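5.3 Recording demonstrations in the simulator

Read section 5.2 before starting. The Floven recorder must be running and the arm must be at its home pose.

1. Open the Ponley scene editor and load a tabletop layout. A batch holds 40 layouts. Work through them in the order listed.

2. Press Settle. Loose items are dropped on to the table and left to come to rest. Do not start recording while the status light is amber.

3. Check that nothing overlaps. If two items share the same space, press Reseed and repeat step 2.

Note: Reseed changes the positions of the items and the direction of the light. It does not change the table or the room.

4. Type the instruction in the task field. Use one short sentence and name the item as it appears in the object list, for example "pick up the blue disc". Do not use "it" or "the thing".

5. Press Record, wait for the tone, then move the arm with the hand controller. Keep the gripper open until it is level with the item.

6. Close the gripper, lift, and hold still for 6 seconds. Press Stop.

7. Mark the episode Keep or Discard. Discard any episode in which the arm touches the wall or pushes an item off the table.

Caution: Stop does not save. An episode left unmarked is deleted when the next layout loads.
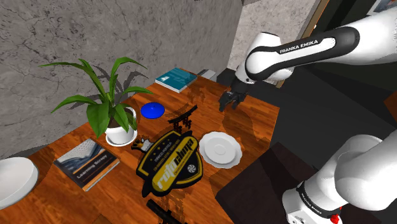
8. Repeat steps 4 to 7 for each task listed against the layout. Include items with awkward outlines, such as plants and low, flat plates. Training sets made up only of boxes and discs give poor results on the Cundari test set.

9. When the batch is finished, select Export. Check the episode count against the log sheet before closing the window.

Note: An export that stops with error 487 has run out of disk space. Free some space and export again. Marked episodes are kept.

Minimum set size

The training job will not start with fewer than 166 kept episodes per task. Discarded episodes do not count towards this figure. Episodes recorded with an earlier version of the Kadrić controller profile may be mixed in if the gripper limits are unchanged.

Requests for new layouts go to Stavros Dumitrescu.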